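Store > Parts & Donors > Desktop Towers > Dell tower, sold for parts

Search the store Keywords Go

Dell desktop tower, parts donor
Stock no. 1177
Seller: Skuvia, Standenwood
Price: 70, pickup only

"Tested working" is a phrase I don't trust, and I won't put it on a machine I haven't run for a week. This one is listed as a donor. Buy it for the metal, the board and the supply, and if it boots for you, fine. I'm making no claim about the hard drive, and you should assume nothing on it is worth having.

Ask before you pay. I answer mail within 2 days, and I'd sooner lose a sale than argue about a return in March.

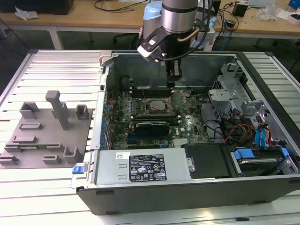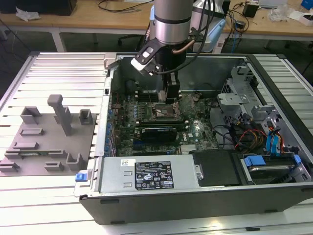 Processor work, side panel off.
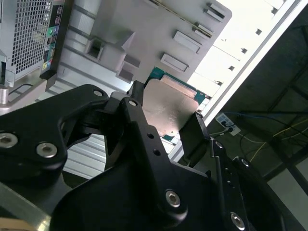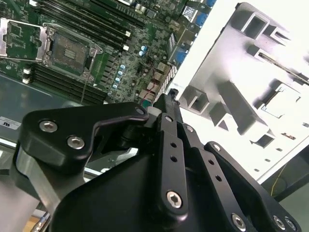 Processors are where most of the nonsense in used parts gets started. Sellers quote a clock speed off a web page and hope you don't ask which chip is in the bag. If you're after a cooler, look at the first two photos before you write to me, as the socket area has none on it. The graphics card sits just below, and it goes with the tower. I won't split it out, so please stop asking.

The so-called matching cooler kit from Adach costs more than I think it should, and I've seen no reason to believe the claims on the box. A plain one that fits the bracket will do. Measure first. Tiina Kiiskinen at the Wubshet counter keeps a drawer of odd ones and will let you try them against your own board.

Returns: 10 days, if the seal sticker is whole. No returns on loose processors, whatever the story.

Listing checked December 16, 2023

Contact | © Skuvia | Back to top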